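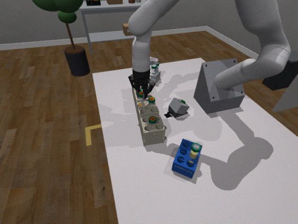
When should a planner for vial handling check for collisions between the gripper and the neighbouring vials? At every candidate grasp, before any arm path is computed, and again along the last stretch of the approach once a path has been found.

Figure 3. Rendered view of the simulated two-arm cell, with the parallel gripper lowered over the far end of the long sample rack.

The planner, which we call Hilel, splits a transfer into a grasp stage and a path stage. The grasp stage takes the pose of a capped vial and produces a set of candidate poses by turning the gripper about the vial axis in steps of 10 degrees. Each candidate is tested against a swept volume of the open fingers. Candidates that touch a neighbouring cap are dropped at this point, and the path stage never sees them. This ordering matters most where vials or bottles stand close together, as with the small cluster of white bottles at the back end of the rack in Figure 3. At the near end most holes are empty and nearly every candidate survives.

Hawthorne's earlier planner did the two steps the other way round. It asked for a path first and tested the fingers only at the final pose. On the Gorkitz task set this led to long searches that ended in a rejected grasp, and the search then began again from nothing. We kept his cost function unchanged so that the effect of the ordering could be measured alone.

The path stage treats the second arm as a moving obstacle. Its joint positions are read from the shared state at the start of each planning call and are then padded by a margin of 5 mm on every link. A tighter margin gave shorter paths but left the controller too little room when both arms slowed at the same time. The racks and the larger blocks are stored as simple convex shapes. Holes in a rack are stored as centre points with a radius, and the solid between them is not modelled.

Vials are placed in the same manner as they are picked, with one change. The goal is a hole centre, and the last part of the descent is held to a straight vertical line. The blue rack in Figure 3, with a single vial standing in a corner hole, leaves most goals open. The planner picks the goal whose approach clears the other arm by the widest gap – not the one nearest to the gripper. Ties are broken by hole index.

If no candidate gives a path, Hilel retries up to three times with a new random seed and then hands the task back to the Iromside scheduler, which may send the second arm to its rest pose before asking again. The scheduler does not alter the order of the remaining transfers. Doing so would probably help in crowded racks, but it would also make the runs harder to compare, and we leave it to the discussion of the Fehr extension in the next section.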